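Section 4: Running the demonstration on an open day

Read Section 3 (Setting up the screens) before this one. If you have skipped Section 3, the screens will remind you by staying black.

This section covers the public demonstration only, in which the arm packs shopping into a basket while visitors watch on the large screen. Everything visitors see is the simulator. The real arm stays switched off in its bay at the Goodall building with its cover on, and its key stays in Rhona Swanson's desk. Earlier editions of this guide allowed a live arm on open days. The June visit settled that question.

4.1 What you need

The demonstration computer (the one labelled Flasby, which will answer to no other name on the network)
The large screen and its own cable, 19 on the cable list
The hand controller, charged
The Vuvus scene pack, already copied to the computer
A printed copy of this section
A barrier tape, even though there is no moving machinery to keep people away from. Visitors stand further back if there is tape, and then those behind them can see.

4.2 Before the doors open

1. Switch on the large screen first, then the computer. The other way round, the computer decides it has a very small screen and will hold that opinion until restarted.

2. Log in as "visitor". Do not log in as yourself. Your email will arrive in large type in front of a school party.

3. Start Eltska from the desktop. The opening check takes 73 seconds. Do not click during the check.

4. When the status bar turns green, open the Vuvus pack and choose "Table and basket". There are other scenes in the list. Some of them are unfinished, and one contains nothing but floor.

5. Set the speed to Slow. The menu offers Slow, Normal and Fast. Fast was added for testing and makes adults laugh and small children ask whether it is angry.

6. Run the whole packing sequence once with no audience. Stay in the room for it.

Note: If the status bar stays amber, the licence has not been found. Check that the network cable is in. If it is in, take it out and put it back with more conviction. If that fails, ring Kyu-ri Lim, who looks after the licences and would prefer to be rung before nine than during the first session.

Caution: Do not install updates on the morning of an open day. The computer will offer. It offers most warmly on the mornings when it can do the most harm.

4.3 Greeting the group

7. Let everyone in before you begin talking. The limit for the demonstration room is on the door and has been worked out by somebody who has met fire officers.

8. Say early on that the arm on the screen is simulated. Hugo Zabala likes to save this for the end as a surprise. Please don't copy him. Parents who have spent ten minutes looking for the arm behind the curtain do not enjoy the surprise.

9. Explain the task in one sentence: the arm picks up the shopping and puts it in the basket. Visitors who want more will ask for it. Engineers will ask for it whether or not they want it.

10. Hand out the question cards. Collect the pencils afterwards. We started the year with a box of 152.

4.4 Running the packing sequence

11. Press Reset once. The arm goes to its start position and the groceries return to their places on the cloth. Wait for the word "Ready" in the status bar.

12. Choose View, then Overhead Corner. This gives the group the arm, the basket and the cartons together. The Wrist view is more dramatic but has sent at least one grandfather out for air.

13. Using the hand controller, bring the gripper over beside the basket, fingers down and open, and stop there while you talk. The green Fruiti carton is the first pick, with the white cartons left for later in the session. 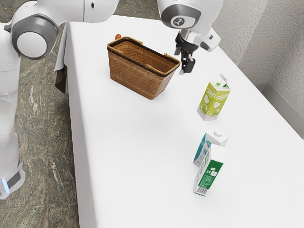
14. Ask the group which carton they think will be hardest to pick up. Take a show of hands. There is no correct answer, and in a mixed group there will be several people who have it.

15. Press Run. Keep your thumb near Pause. If the arm misses a carton, let the sequence carry on. People learn more from a miss than from your account of why there should not have been one, and the applause for the next pick is much louder.

16. When the sequence ends, press Pause before taking questions. Left alone for two minutes, Eltska begins again from the top, usually while you are making your most serious point.

Note: Offer one visitor a turn with the controller. One turn means one carton. Choose the visitor yourself, or the visitor will be whoever has the longest arms.

Caution: Hold on to the controller by its strap when passing it over. The arm on the screen costs nothing to drop. The controller is another matter, and Lacey Staniforth has the invoice.

4.5 Questions you will be asked

Whether it will take people's jobs. Give your own view and say that it is your own. Do not read out the leaflet.

How many times it has done this. The counter in the corner of the log window stood at 2,071 when this edition was prepared. Read out whatever it says on the day.

Whether it can make tea. No.

Why the shopping is on a white cloth. The scene was made that way. You may be pressed on this. Hold firm.

Whether it can be bought. Take a name and an address and pass them to Nisreen Bitar. Do not suggest a price, however jokingly. The last joke was followed by a purchase order.

4.6 Closing down

17. Choose File, then End Session. Save the log when asked. The suggested file name is long and ugly but should be kept, as the weekly report looks for it.

18. Shut down the computer, then the screen.

19. Put the controller on its charger and check that its light has come on. The charger socket is on the same switch as the kettle, so leave the switch down whatever the state of the kettle.

20. Roll up the barrier tape and return it to the cupboard by the stairs.

If anything went wrong, write it in the open day book on the shelf under the screen. "Fine, mostly" is not an entry. Faults with the screens are dealt with in Section 5.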